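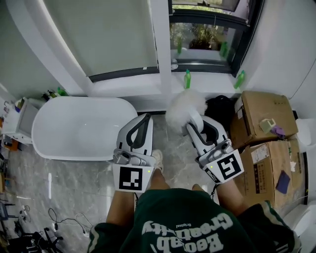 Dusting by the window, bathroom station. Duster in the right gripper, left one free.

From: Teodor Gajewski
To: handheld-manipulation list
Subject: Re: Dulville open day, notes and a marker question

Krystyna Rutkowska wrote:
> Could someone who went to the Skoltport open day in Dulville post
> notes? I'm mostly interested in the bathroom station. Do they
> record with one gripper or two, and are the marker plates fixed to
> the body or to the jaws? We lose tracking on ours whenever the
> wrist rolls past the window side.
> Krystyna

Krystyna,

I was there for the afternoon session. Answers in your order.

Two grippers, one per hand, same build on both sides. Each has a black curved handle on top, a gray mechanical section, and a square white plate carrying the fiducial. The pattern differs between left and right. The photo at the top shows both plates, with the right one rolled to a diagonal.

On mounting, Prasert Onsri told me the plate is fixed to the body, so jaw travel does not enter the pose estimate. He runs a static check before each block and rejects it if the plate has shifted on its screws.

The dusting task is short. Pick up the duster, work along the sill past the spray bottles, put it down. The bottles stay in place and a contact is logged as a fault. They have 342 accepted episodes in that room so far and want 1000 before they train anything on it. The kitchen set is further along, at 4000.

Your roll problem: they had it too. Prasert blames glare and keeps the blind over the tub down — I did not see a comparison with it up, so treat that as his opinion. Sum-yee Ho thinks exposure lock matters more. She promised to send me the settings and I will forward them.

Two things I did not get to ask: clock sync between the grippers and the head camera, and whether the Cilturura software still drops the first 48 samples after a restart. Aurélien, you were at the February visit. Did they say anything about either?

Teodor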